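Most of September went into moving my bookkeeping off Tredora and onto Ranora. I run a two-person import business out of Kernby, and the old plan had risen to $2179 a year, with payroll billed separately.

The export produced 1286 transactions in a single CSV. Ranora accepts 200 rows per upload, so the file had to be split. 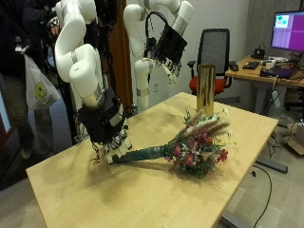 Dates were the first problem. Tredora writes day-month-year and Ranora defaults to the reverse, which put several supplier invoices into the wrong GST period. The setting sits under organisation, two menus down from where the help page puts it. 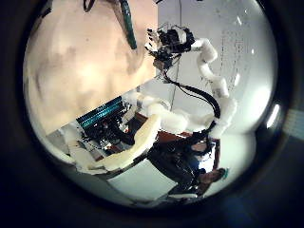

Foreign currency was slower. Our main supplier, Toivonen, invoices in euros, and the realised gains did not carry over. I re-entered them as manual journals, one per payment, and reconciled against the bank's rate.

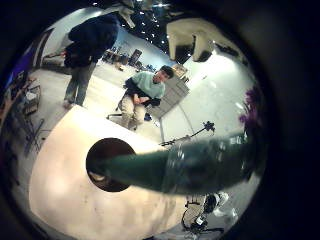
Is it worth switching partway through a financial year?

Only if your bank feeds are already reconciled to the end of a quarter. Mine were a month behind, and I am still clearing the suspense account.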